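Section 7: Preparing the Work Surface
Vallura Countertop Repair Kit – Set-up Guide

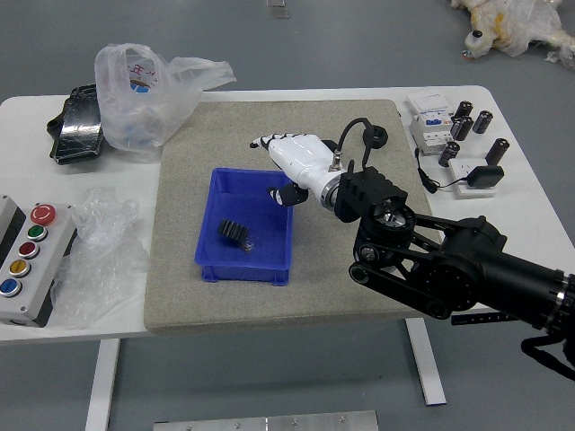
Fig. 7-A. Gray speckled slab laid across a white table, with a blue plastic bin on top.

Read this section all the way through before you open the resin. Once the two parts are mixed you have 20 minutes of working time, less in a hot kitchen.

The kit repairs chips and shallow scratches in stone and stone-look countertops. It is not meant for cracks that run the full depth of the slab. For those, see Section 9.

Before you start

1. Clear at least 2 feet of counter on each side of the damaged area.
2. Wash the area with warm water and a drop of dish soap. Do not use vinegar or bleach.
3. Rinse twice and dry with a lint-free cloth.
4. Wipe the chip with the cleaning pad from the kit and let it air dry.

Note: Sealed countertops may still hold water under the surface. If the stone looks darker near the chip, wait overnight and check it again.

Taping and leveling

5. Place the small level across the chip. If the counter slopes, build a low wall of putty on the downhill side.
6. Run masking tape along all edges of the chip, leaving a gap of 1/16 inch. Press the tape down with the flat end of the spreader.
7. If the chip is on the front edge, tape the clear film strip to the face of the counter so that it stands slightly above the top.

Matching the color

8. Choose the two tint tubes closest to the lightest and darkest specks in your counter. Pai is the warm gray and Todo is the cool gray.
9. Mix a test dot on the card and let it cure. Tints dry a little darker than they look in the cup.

For heavily speckled stone, stir in the dark flakes last – a few at a time – and stop before they clump.

CAUTION: Wear the gloves supplied. Keep the room ventilated and keep children and pets away until the resin has hardened.

CAUTION: Do not set hot pans on the repair. Cured resin softens above 175 °F.

Replacement tape, film and tint tubes can be ordered from the Zetomville parts desk. Have the lot number from the bottom of the box ready. Kits packed before May use the older, narrower film strip, and two strips side by side will cover most edge chips.

Go on to Section 8, Mixing and Filling.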